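Brullwood finger pad strips for hand-held grippers — 4 stars

Posted Saturday, October 28, 2023

Quick one, got a bed full of knitwear to get back to. Bought two packs of the Brullwood replacement strips for our hand-held pair after the old ones went shiny. Pack of 15, stick-on, cut to length. Came from Langat, no complaints on shipping.

Fitting. Peel the old strip, get ALL the glue off, I mean all of it. First time I left a smear near the tip and the new strip had crept by lunch. Clean, let it dry, press, leave it 60 minutes before you pinch anything. The sheet in the pack says 11, don't beleive it.

While the fingers are off, check the linkage pins. One of ours had play in it since February and I'd been blaming the pads. Drop of light oil, wipe, done. Then close the fingers on a strip of paper and tug — should hold the same along the whole length. If it only grips at the tip your strip is sitting proud at the bottom.

Grip. Very good on ribbed knit, good on duvet covers, so-so on anything slick. We do mostly folding, two grippers, a corner each, and a ribbed hem is where the old Preltuston pads used to let go if you pulled sideways. These have let go far less. Just over 200 folds on the first set and the edge is only now starting to lift.

Bad stuff. Strips pick up red fluff like crazy, wipe them every break or the grip drops off. The backing tears if your nails are short. And they're a hair thicker than Preltuston so you need to redo your closed position after fitting, took me a while to work that out becuase the manual says nothing.

Tried the Clandstead ones too, softer, nicer feel, but they rolled up on wool. Sent them back.

One star off for the glue. Would buy again, have allready. Keep the spare pack flat, not in a hot car.

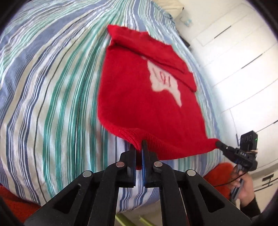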